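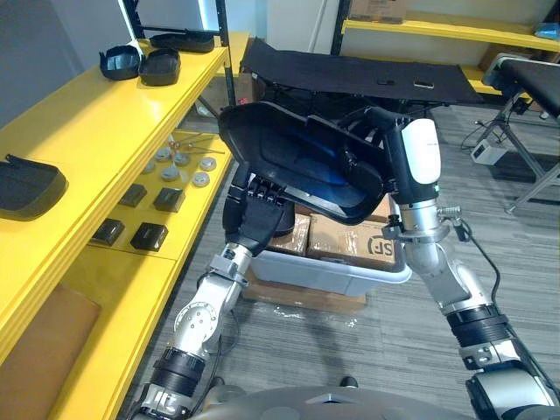 Chapter 6
Who Does the Work Now?

When the Findevlow parts warehouse in Cevthorpe brought in its first handling robots, the company told its 84 employees that the machines would "take the strain out of the job." By September, managers were calling the project a success. The people on the floor gave a more mixed report. Some had sore backs that felt better. Others had new duties, the same pay, and a supervisor who checked a screen before he checked with them.

This chapter asks what changes when a machine takes over part of a job. The word "part" matters. Sales material tends to speak of whole jobs, as if packing or sorting were a single motion. Anyone who has worked a shift knows better. A packer lifts and places, but also spots the cracked lid, finds the missing label, and tells the new hire which cart pulls to the left. Automation usually reaches the lifting first — and the rest gets handed to whoever is left standing nearby.

We will be careful with numbers. Findevlow reported 1055 items handled in one shift, a figure that appeared in its newsletter and later in the Zerham local press. The newsletter did not say how many of those items a worker had to straighten, pick up, or send back. A count like that can be correct and still tell you very little.

Section 6.1 follows the Cevthorpe case through its first 20 weeks. Section 6.2 turns to Arrieta, a smaller firm with 42 workers, where staff had a say in which tasks were automated and turned down two of them. Section 6.3 looks at training, and at who pays for it.

Before you read on
Think of a job you have done or watched closely. Write down every task in it, including the ones that were never in the job description. Keep the list. You will need it for Section 6.1.

Key terms: task, deskilling, hidden work, throughput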